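Budgeting for a two-arm tabletop cell, what am I forgetting?

Posted in Equipment Planning by Kerby
January 22, 2018

I have been asked to put together a purchase request for a second two-arm table. The goal is sorting and racking beverage cans, mixed sizes, onto a board. Our group already runs one such table and the new one would do the same job in another room.

The first one was bought before I started. The paperwork I inherited is a single sheet with a line for the arms, a line for "frame and misc." and a total. The misc. line is larger than I would like and no one can break it down for me. I have to submit an itemized version in June, and anything I leave off will have to come out of the consumables budget, which is small.

What I have so far:

Arms, two, with grippers
Wrist camera for each arm
Overhead camera
Table frame and top
Workstation
Emergency stop and wiring
Spare gripper fingers, one set

Questions I can't settle. Is one set of spare fingers enough for the first year? Is it worth paying for a custom frame, or will a heavy workbench do? And how much floor do I reserve? The room I have been offered is 18 feet on the long side, with a door at one end that has to stay clear.

I would also like to hear whether people buy cans and other test objects under equipment or under supplies. Our purchasing office sent my last request back over exactly that.

Kalevi Laaksonen

I have planned two of these and corrected the budget for a third. Your list is the usual first list. The items missing from it are the cheap ones, and they add up. Views of the kind of job you describe, for scale:
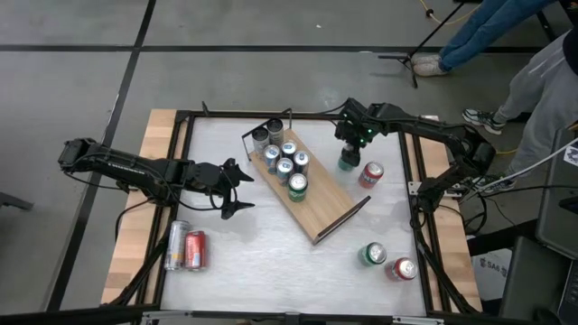
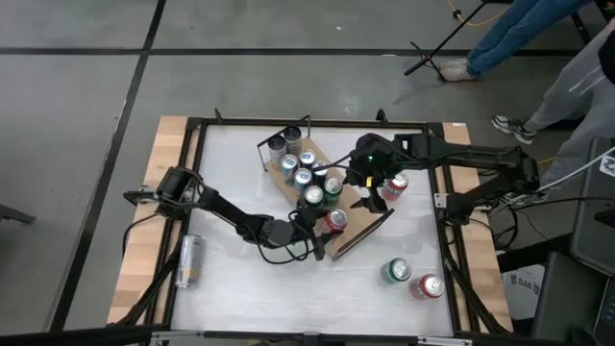
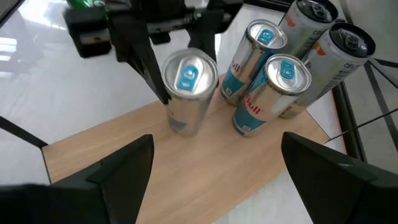
Start with the floor, as it is the one item you can't reorder. The drawing from the frame vendor gives you the footprint of the table and nothing else. Look at the right side of the table in the first two: there is equipment on the floor there, cables leading off, and two people standing close to the frame, plus a tripod stand at the back. Reserve a strip on at least two sides that is wide enough for a person and a case together. In a room 18 feet long I would put the table at the far end from your door and run power along the wall. Put cable covers on the request. They cost little and the safety people will ask for them on the first walkthrough.

Frame or workbench. Buy the frame. Both arms have to be mounted rigidly and in a known relation to each other, and a workbench top flexes. If the arms shift, you calibrate again, and that is labor you will not have budgeted. Ask the vendor for a price on the frame with the mounting plates drilled, and a second price without. On my last quote the drilled plates added 1231 dollars for the pair. I paid it and would do so again.

Table top. White is good for contrast, but ask about the finish before you sign. In the third view the surface is glossy enough to carry a pale reflection of a window. That is a real problem for any vision work with shiny can lids. Either specify a matte top or add window shades to the request. Shades usually fall under facilities, so find out early who pays.

Fingers. One set is not enough. With two grippers working over the same board, the tips get close to each other and to the cans. Budget two spare sets per arm for the first year and get the lead time in writing. Long narrow fingers are what you want for reaching between cans that stand nearly touching, and they are also the ones that bend.

Cables. Price the cable management separately. The arm vendor's cable kit covers the run from the controller to the base. What hangs off the wrist for a camera or a gripper is yours to solve. Add clips, sleeves and one spare of each wrist cable.

Fixtures. You mention a board but did not list it. A board and a can rack are shop work, and shop work has an hourly rate here. Get a written estimate for two of each, so that a damaged one doesn't stop you.

Test objects. We charge cans to supplies, always. Anything that can be dented and thrown away is supplies. Buy the exact sizes you intend to handle, including the slim ones, and keep the receipt with the object list. If your purchasing office objects, ask them for the dollar threshold in writing and quote it back on the form.

Last item: service. Ask what a failed joint costs after the warranty ends, and whether the arm ships back or gets repaired on site. On our second cell the shipping crate was a separate charge.

Matei

Agree on the frame. We used a bench for 7 weeks and then bought the frame anyway, so we paid for both.

I'd skip the overhead camera from the arm vendor and get your own, they mark it up a lot. Check the mount though. Ours came with a bracket that did not fit the frame bar.

Also put the workstation on a different line from the arms. If the request gets trimmed, they will trim by line, and you don't want the whole package held up over a graphics card.

Kerby

Thank you both. I have added cable covers, shades, shop hours for the board and rack, and two spare finger sets per arm. I have asked Rundow and Karnitz for frame quotes with and without the drilled plates.

One follow-up for Kalevi. When you say a strip on two sides, do you count the side where the operator sits? Our workstation desk would be against the same wall as one of the arm mounts.

Kalevi Laaksonen

No. The desk is separate from that. Keep the operator out of reach of both arms with the emergency stop within reach of the chair, and then leave the strip on two of the remaining sides. If the desk must share a wall with an arm mount, get the reach figure from the arm data sheet, add the length of the gripper and fingers, and place the chair outside that. The data sheet figure usually stops at the flange.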